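Writing to a prisoner: notes on procedure

I have been writing to people held on remand and after sentencing for long enough that friends now ask me how to do it. I keep giving the same answers, so I am putting them down in one place. They cover only the mechanics. If you want the argument for why a person should not be locked up over a leaflet, Liam Tunstall has made it better than I can in his Drallham posts.

Start with the address. A letter needs the prisoner's full name as the court recorded it, the year of birth, and the name of the facility. If any of these is wrong the letter goes into a tray and stays there. Spellings vary between alphabets, so copy the version from the case documents and do not correct it.

Check the facility again before each letter. People get moved with no notice, and the support list I use (Parsons, kept by hand) can lag by 2 weeks after a transfer.

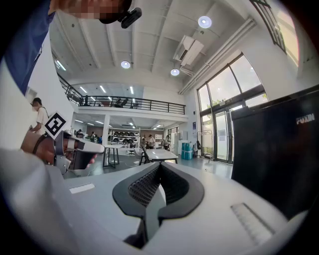
Two grippers, close together.

Length matters more than most people expect. A censor reads every page, and a long letter is a slow letter. I stay under 4 sides of handwriting, one side of each sheet, with the pages numbered. Typed letters are accepted in most places, though a man who served his time at Iver told me he kept the handwritten ones longer.

Do not discuss the case. This includes the judge, the lawyers, the charge, other defendants and anything you read in the news about them. It also includes good wishes phrased as predictions, such as "you will be out by February." A censor may black out one line or hold the whole letter, and you will not be told which.

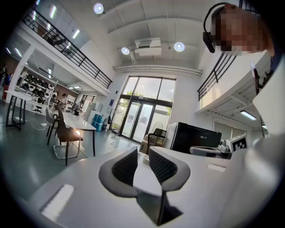
What remains is ordinary life, and it is enough. I write about bus routes, the price of onions, what I am reading and why I stopped reading it. I describe one thing per letter in some detail. The replies I get usually pick up on that one thing. A long exchange about how to fix a leaking window frame began this way and went on through a whole winter.

Enclose blank paper and an envelope if the rules allow it. Most places allow plain white sheets. Stickers, glitter, perfume, colored card and anything glued are refused. Staples are refused too, so fold the pages together.
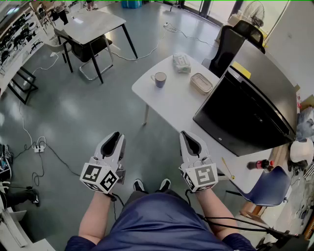 Keep a log. Mine has the date sent, the facility, the number of pages, and the date of any reply. It sounds cold, but without it I could not have shown that 20 letters to Idon went in and none were handed over. The lawyer attached the log to a complaint. The complaint was rejected, and the next letter arrived. I draw no conclusion from that.
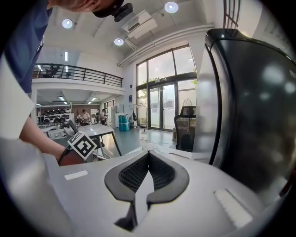
Expect silence and do not treat it as an answer. A person may be in a punishment cell, in transit, sick, out of stamps, or tired of writing. Send the next letter on schedule. Never ask why they did not reply, and never mention how many you have sent.

If you have to stop, say so in a letter. I will add customs rules for parcels when I have checked them against the current list.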